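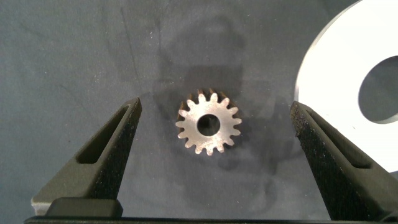 To: cell-users
From: Enikő Szűcs
Subject: Re: Staffing on the gear bench after changeover

Replying to Jacobus below, and to the two people who wrote to me off list with much the same questions.

On Monday, Jacobus Zwane wrote:
> Can someone set out what the bench jobs will look like once the
> Vemgate cell takes over kitting for the Sokard order? The notice on
> the board says "roles will be adjusted". Four of us are on that
> bench. I would also like to know who gets the blame for a wrong kit
> when the arm picked it and one of us signed the sheet.
>
> Second point. The small spur gears get picked fine when they lie
> flat. When two are touching, it stops and calls. If I am walking over
> to clear that all shift, I am not doing inspection, whatever the
> sheet says.

1. Hours. No change to shift length or start times. The kitting task moves to the cell on days first. Nights stay manual until the end of June at least, then we look at the stop log again.

2. Roles. Two of the four bench positions become cell attendant, two stay on inspection and rework. Attendants rotate with inspection every week. I had proposed a fixed split and Nidia Villanueva objected on the grounds that the fixed inspectors would lose the pick settings and the fixed attendants would lose their eye for tooth damage. She is right and the roster has been redone.

3. Pay grade. Attendant is one grade up from bench. Because everyone rotates, all four go up. It applies from the first rotation, and it is not tied to finishing the training.

4. Sign-off. The sheet will be split. The cell logs part type and count per kit. The person signs for condition only: burrs, bore, damaged teeth. If the count is wrong, that goes against the cell and comes to me. Please stop signing the old combined sheet once the new one is on the clipboard.

5. Stops. Jacobus's figure is fair. In the trial the arm made 3289 picks and the stops were not spread evenly. Most came in the last stretch of each tray, when parts had drifted together. Kazuhiro Nagano has changed two things. Trays are now loaded to 800 parts and no more, and the arm sets a touching pair aside after 9 seconds of trying and carries on. The set-aside pile gets cleared at the tray change, so there should be one walk per tray. If you are walking more than that, write down the time and part number and send it to Kazuhiro, not to the Urrego service line.

6. Gripper fingers. Check both tips at the start of each shift. Spares are in the drawer under the Risa controller. An attendant can change them with the cell locked out. Allow 20 minutes the first time, including the touch-off.

7. The mat. Lint on the cloth has caused some false finds. Use the roller. Do not use the air line, it moves the small parts.

Still open: who covers the cell over lunch. At present it would sit idle, and I would sooner leave it idle than have one person eating beside it. Jhosep Benavides has asked for the break cover question to go to the joint meeting, so I will not settle it here.

The training slots are on the sheet by the tool crib. Put your name against one, and if none of them suit your shift, tell me and I will add another.

Enikő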